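Pondeck Tenants Gain New Rules on Repainting and Repairs

27 April 2023

The Pondeck Housing Association has adopted revised rules on interior painting and minor wall repairs in its rental homes. The rules apply to all 158 apartments in the Ornard and Luangrath buildings and replace the guidance issued in December.

Under the new rules, tenants may repaint any interior wall without prior written consent, provided the color is taken from the association's approved list. The list has been extended to 33 colors and now includes a wider choice of beige, gray and muted pink tones. Tenants who wish to use a color outside the list may still apply in writing. The association will reply within 16 days.

The rules also settle a question that has led to a number of disputes at the end of leases: who pays for marks left by tape, hooks and small nails. Small holes and surface marks will now be treated as ordinary wear if the tenant has lived in the apartment for at least two years. Larger damage, including torn plaster and water stains caused by neglect, will continue to be charged to the tenant. A price list for such work is attached to the revised lease and will be reviewed each year.

Repairs ordered through the association will be carried out by Pomico, which has held the maintenance contract for both buildings since last year. Tenants should report damage using the form in the lobby or through the tenant website. Pomico will confirm a visit within 30 days for routine work. Urgent matters, such as leaks or loose ceiling plaster, should be reported by telephone at any hour.

Tenants are reminded that walls in the older part of the Ornard building may carry several layers of paint. Sanding or scraping in these apartments is not permitted without an inspection – this applies even where the affected area is small. Inspections are free of charge and can be booked through the building office.

Leases signed before the new rules took effect will be amended automatically, and no signature is required. Printed copies of the rules and the color list are available at the building office during normal opening hours.

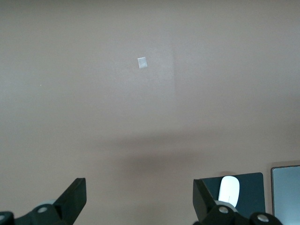
Reader comment, Ornard building: The two-year rule is welcome, but it should also cover people who move from one apartment to another within the same building. We did that last year, and as I read it our time starts again from zero. Could the association please confirm this in writing?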